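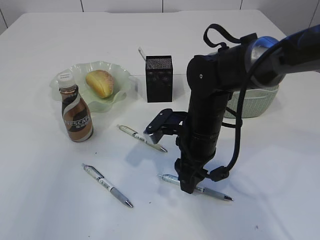

Table at the tiled wall: iced coffee, bread roll on the green plate, black pen holder.

Vostton Paper Workshop
Notebook entry, 12 Jun 2021
Subject: Cundthorpe ledgers, paste trials and resumption of leaf repair

Continuation of the work on the Cundthorpe Canal Company ledgers. The series consists of 13 volumes and 2,389 leaves in total, as established at intake. At the close of the previous working session 1,029 leaves had been surface cleaned, and the first two volumes had been taken down completely. No new leaves were cleaned today. The session was given over to the paste question, which has held up the repair stage and should be settled before any further sewing is cut.

Background for colleagues joining the project. The ledgers were kept in a basement store at Cundthorpe until last October, when they were transferred to the workshop under the usual deposit terms. Most of the damage lies at the tail edge and the lower fore-edge corner. The paper is a heavy machine-made ledger stock, ruled in red and blue, hard sized when new and now soft in the affected corners. The main writing ink is iron gall. It is stable in most volumes, but there is haloing in volume four and some cracking through the heavy strokes in volume seven, where the clerk seems to have favored a broad nib and a generous hand. The red ruling is soluble. This was confirmed at intake with a damp swab at the gutter of volume one and again today on volume five, with the same result. The blue ruling did not move.

Because of the red ruling, all repair must be carried out with as little water as the paste will allow. This is the whole of the difficulty. The wheat starch paste in general use here is reliable and well understood, but at the consistency required to lay down medium tissue it carries enough moisture to disturb the red lines within a few seconds of contact.
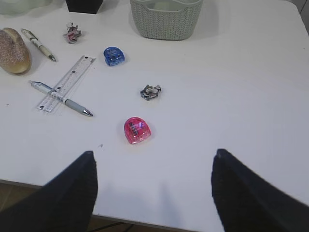 R. Benkirane
Bench Conservator, Paper and Bindings

Three preparations were compared.

Preparation A is the house wheat starch paste, cooked in the ordinary way, left overnight, sieved twice and let down to the consistency of light cream. It was included as the control.

Preparation B is the same paste, sieved three times and used nearly undiluted, applied to the tissue through a blotter. The tissue is laid on the pasted blotter, picked up with tweezers and placed directly. The method was described in the entry on the parish maps and was successful there.

Preparation C is a remoistenable tissue, made by brushing a mixture of wheat starch paste and methyl cellulose onto polyester film, laying the tissue into it and allowing it to dry fully. The strip is then torn to shape and reactivated on a barely damp sponge.

The tissue in every case was the lighter of the two weights supplied by Plotero. The heavier weight was tried once with Preparation B and put aside. It stands proud of the paper at the feathered edge and catches a fingernail when the leaf is turned.

Test pieces were cut from the blank leaves at the back of volume nine, which had already been detached and which the depositor has agreed may be used for this purpose. Each test piece carries both red and blue ruling. A tear was made by hand across the ruling, repaired from the verso, and put between spun polyester and blotter under a board with an 800 gram weight. Pieces were left under weight for two hours, examined, and returned to the press with fresh blotter.

Results, as observed at the bench.

Preparation A gave a strong and nearly invisible repair with visible movement of the red. The line spread on both sides of the tear and had offset faintly onto the polyester. This is unacceptable and Preparation A is withdrawn from consideration for any leaf with red ruling. It remains suitable for spine linings and for the endpapers, which are plain.

Preparation B gave a strong repair. On four of the five pieces the red line was undisturbed under magnification. On the fifth there was slight softening at one point, where a small bead of paste had gathered at the end of the tissue. The fault was one of handling. The blotter had been loaded unevenly, and the tissue ought to have been rejected before it was placed.

Preparation C gave no movement of the red on any piece. The bond is weaker. Two of the five repairs could be lifted at the edge with a spatula after the second pressing, and one came away altogether when the piece was flexed. A second coat on the film was considered. In earlier trials a second coat left a shine on the surface that was objectionable under raking light, and it was not attempted here.

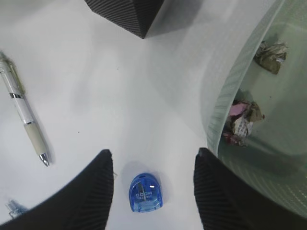

Blue translucent sharpener on the white tabletop.

Discussion. The ledgers will be consulted in a reading room and the leaves will be turned by people who have no training in the matter. Strength at the lower corner is therefore a serious consideration, that being where the hand goes. Preparation C is attractive on grounds of safety but a repair that lifts in use will need to be done again, and a second wetting of the same place is worse than a careful first one. The present recommendation is as follows.

For tears and losses at the lower corner, Preparation B, provided the red ruling does not pass directly through the line of the tear. Where it does, Preparation C across the ruled line and Preparation B on either side, with the two tissues overlapped by no more than the feathered fibers.

For short tears at the head and along the upper fore-edge, Preparation C throughout.

For the cracked ink in volume seven, neither. That volume is to be held back until a gelatin-based remoistenable tissue can be made up and tested. No moisture of any kind should be introduced near the heavy strokes in the meantime, including for the removal of old gummed paper. There is a good deal of old gummed paper in volume seven. It was evidently put on in the canal company's own office, and in several places carries figures in the same hand as the accounts, so it will have to be recorded before a decision is made on whether it comes off at all.

A note on losses. The larger infills at the tail edge of volumes two and three will need a toned paper of comparable weight. The Plotero sample book contains two candidates, one slightly warm and one slightly gray. The gray is closer under daylight and the warm is closer under the reading room lamps. The matter was left open. Strips of both have been placed in the folder with the test pieces, labeled on the verso in pencil, and colleagues are asked to look at them against volume two in both lights and enter a preference below this entry. 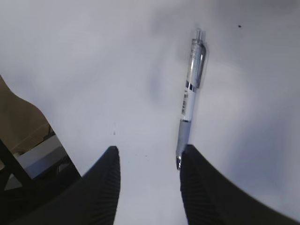

Vostton Paper Workshop Notebook, Vol. 6, p. 88

Collation. While volume two was on the bench its leaves were checked against the intake list. The list gives one leaf more than the volume contains. The discrepancy is at the fourth gathering, where a stub is present with no writing on it and a clean cut along its length. It appears to have been counted as a leaf at intake. The total given at the head of this entry has not been altered, pending a second count by another member of staff. If the stub is excluded, the total should be corrected in the register, on the box label and in the next report to the depositor, and not in one of those places only. This was the cause of some confusion with the parish maps.

Sewing. Volumes one and two were sewn on three tapes, with the end gatherings overcast. The tapes in volume one are sound. Those in volume two are stained and brittle at the lower station and will be replaced in linen. The original tapes are kept in a polyester sleeve with the detached spine leather. The overcasting has torn through at both ends and should not be repeated. The end gatherings can be guarded and sewn through the fold with the rest - the text block has enough swell to take it, and the case was generous to begin with.

Materials. Stock of the lighter Plotero tissue is adequate for volumes one to three. Wheat starch is sufficient. Methyl cellulose is low, and the open jar is marked with a date that cannot be read with confidence. A new jar is to be opened for all further batches of Preparation C and the old one kept for poultices on board. Blotter is being used faster than planned. Clean offcuts from the second pressing may be reused for first pressings on unruled paper, but not for anything in the ledger series.

Relative humidity at the bench was steady during the morning and rose slightly after the window was opened. The window should stay shut while remoistenable tissue is drying. The film prepared in the afternoon curled at one end and was discarded.

To be carried forward: second count of volume two, fourth gathering. Gelatin tissue for volume seven. Preference on infill paper. Remaining surface cleaning from volume six onward, using soft brush and grated eraser only, keeping clear of pencil annotations in the margins. The annotations in volume six are extensive and include what seem to be lock-keepers' initials against each toll. They have not been transcribed.

Test pieces B5 and C2 left in the press under weight. Do not disturb.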